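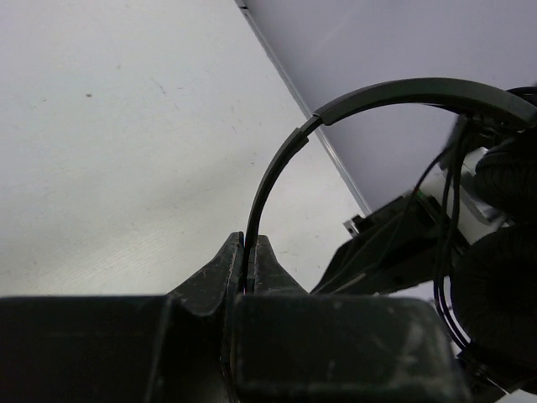
Black over-ear headphones, white tabletop.

We use cookies to improve your visit. Accept / Manage settings

Search stories... Go

Notice to Patrons of the Villalobos

Short fiction

Fri 23 January

The management of the Villalobos Dining Room, Flivham Pier, wishes to inform its patrons of the arrangements for this season's Ferry Supper, and to set down what took place at the last one, in reply to the letters received.

The Ferry Supper is held each year on the night the Flina makes her final crossing before the winter lay-up. It is served in one sitting at 70 places. The menu is smoked eel, barley soup, a roast, and the pear tart, and has been altered only once, in a year when there were no pears. Patrons are seated by seven. At the sound of the ferry's horn the lamps on the river side are put out, and they remain out until the vessel is tied up and her crew have come in and been given soup.

In November the horn sounded at the usual time. The lamps were put out by the headwaiter. The tables on the river side reported a light on the water, moving toward the pier at the customary speed. The kitchen was told to ladle.

The light came as far as the second marker and stopped there.

It is the practice of the house not to serve the roast until the crew are seated. Several patrons have written to ask why this practice was kept to for so long. The management can say only that the house had no other practice. Bread was sent out at intervals. The soup set aside for the crew was returned to the pot, warmed, and ladled again. A party at the long table began a song, did not know the second verse, and let it drop.

At half past nine the assistant manager telephoned the landing on the far bank. The landing replied that the Flina had not sailed. She had been lying at her berth since the afternoon with a fault in the steering, and a message to that effect had been left with the Villalobos at four o'clock. The message was later found in the reservations book, where it had been entered as a booking for one, under the name of Flina, with a request for a seat near the door.

The assistant manager returned to the dining room with the intention of making an announcement. The room was still dark on the river side, and every patron who could do so had turned a chair to face the glass. The light was where it had been. The assistant manager has stated in writing that the announcement seemed at that moment to be a rude one, and it was not made.

The roast was served at ten, in the dark, by feel and from memory. The management regrets that some patrons received two portions of potatoes and others none. The tart followed. Coats were brought. The light was still at the second marker when the last table left, and the lamps on the river side were not relit that night, the headwaiter having gone home without being told to relight them.

An inquiry was made with the Starex Dredging Office, whose barges sometimes lie in the channel. Starex replied that it had no vessel on that stretch of the river. It added that the second marker had been taken in for painting a week before and that there was nothing at that point for a vessel to tie up to. The management thanks Starex for its prompt answer.

The following will apply to the next supper. Messages from the landing will be entered on a separate sheet. The roast will be served no later than half past eight. A refund of 26 dollars has been offered to each patron who wrote to complain of the delay, and 3 have accepted it. The greater part of the letters did not complain. They asked whether the same tables might be kept.

The waiting list now stands at 200 names. The management is unable to add to the number of places on the river side, where the floor will not bear it. One seat near the door has been reserved and is not available. Patrons are asked not to move the chair, and the kitchen has been instructed to allow for it when the soup is made.

Contact | Copyright, all rights reserved | Back to top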